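## 3. Recepção e abandono na ficção especulativa: o caso das resenhas ambivalentes
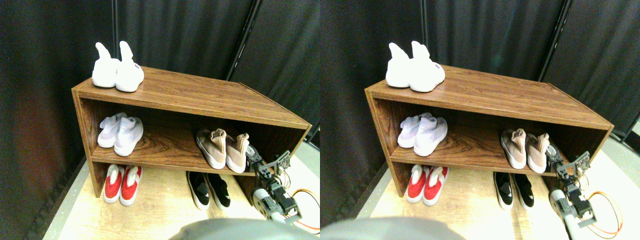 **Figura 1.** Móvel baixo com tênis, em duas vistas.

A literatura sobre recepção costuma separar leitores que terminam uma obra e leitores que a abandonam. Nas resenhas de ficção científica e fantasia publicadas em sites de leitores, essa separação explica pouco. Uma parte considerável dos textos que examinamos foi escrita por pessoas que chegaram ao fim do romance, recomendam a leitura e mesmo assim declaram não ter gostado. Chamamos esses textos de resenhas ambivalentes e tratamos deles nesta seção.

### 3.1 Corpus

O corpus reúne 600 resenhas em português, todas sobre romances de estreia de ficção especulativa. A coleta foi feita em novembro, em dois sites: Skuvau, mantido por leitores, e Trarcombe, ligado a uma rede de livrarias. Foram excluídos textos com menos de 500 palavras, pois nas resenhas curtas o juízo aparece quase sempre sem justificativa e a codificação fica dependente demais da nota atribuída. Também foram excluídas as resenhas de antologias, nas quais a avaliação muda de conto para conto.

Cada resenha foi lida por dois codificadores, que trabalharam separadamente com uma grade de 6 categorias: enredo, construção de mundo, personagens, prosa, ritmo e efeito emocional. Para cada categoria registrou-se a presença de juízo e a sua direção. As discordâncias foram resolvidas em reunião. Quando não houve acordo, a passagem ficou marcada como indefinida e não entrou na análise - decisão que reduz o material disponível, mas evita forçar leituras.

### 3.2 Distância declarada

O traço mais regular das resenhas ambivalentes é a separação entre o valor da obra e a experiência de quem lê. O resenhista elogia a construção de mundo ou a ambição política do livro e, no mesmo parágrafo, informa que não se envolveu com a protagonista. A responsabilidade por essa distância é atribuída de formas diferentes nos dois sites. No Skuvau ela recai com frequência sobre o próprio leitor, que menciona cansaço, momento errado ou pouca familiaridade com o subgênero. No Trarcombe, onde as resenhas ficam ao lado do botão de compra, predomina a atribuição ao texto, sobretudo ao ritmo dos primeiros capítulos.

Kettani, a série de distopias mais citada no corpus, ilustra bem o problema. Os resenhistas concordam quanto à crueldade do cenário e divergem quanto à sua função. Para uns, a violência repetida é o argumento do livro; para outros, ela encobre a falta de progressão do enredo. As duas leituras aparecem tanto em textos favoráveis como em desfavoráveis, e por isso a nota final serve mal como indicador de interpretação.

### 3.3 Fórmulas de recomendação

A recomendação apesar da ressalva segue fórmulas estáveis. A mais comum define um leitor ideal diferente do resenhista, em construções do tipo "quem gosta de mundos densos vai aproveitar". Outra transfere a expectativa para o livro seguinte do autor, o que é previsível em um corpus de estreias. Em ambos os casos a recomendação aparece perto do fim e vem depois da ressalva.

A comparação com o corpus de Noltberg, formado por resenhas de romances policiais, sugere que a figura do leitor ideal tem mais peso na ficção especulativa. No policial, a ressalva incide geralmente sobre a solução do crime e a recomendação desaparece quando a solução é considerada fraca. Os dois conjuntos foram codificados com grades distintas, e a comparação deve ser lida com essa limitação em vista. A seção 4 retoma a categoria de ritmo, a única em que os codificadores precisaram revisar as instruções durante o trabalho.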